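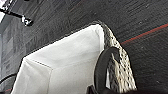 Recording in progress: a gripper finger at the woven edge, seen from the wrist camera.

About us
12 shares | 5 comments

Lesmont records examples for machines that learn to handle household goods. We supply recordings to firms that build the learning systems. We do not build the systems ourselves.

The company was set up to deal with one gap. Most arms are taught on hard, square objects. Homes are full of things that bend, such as cloth, knitwear, liners and cord handles. Our first set, Heller, covers these. It holds 1009 examples, each a complete attempt at one task, guided by a person from start to finish.

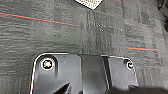 An operator guides the arm by hand controls. Camera pictures and joint positions are stored against the same clock, at 30 readings a second. Before each attempt the object is turned or moved, so that the system does not learn a single fixed position. Failed attempts are kept and labelled as failed. Clients may leave them out, but most ask for them.

We record in furnished rooms at our Drolcombe site. Room light is left as found and backgrounds are not masked. An operator works for no more than 3 hours a day, as grip timing drifts when people are tired.
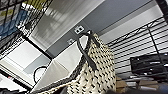

Every example is checked by a second person, who marks the moment of first contact and the moment of release. Examples with missing readings are rejected. A client order normally starts at 500 examples per task.

The second set, Navickas, opened for recording in June and deals with lifting by straps and handles. Terms of use are sent on request.

Page last changed 7/5/19

Comments (3)

gridlock_p: Are the failed attempts sorted by cause, or just marked as failed?

Lesmont: By cause, in Heller. There are separate labels for slip, missed grip and operator stop.

tamsel: We used the Heller set for cloth edges. The release marks were a few readings late in places but consistent, so easy to shift.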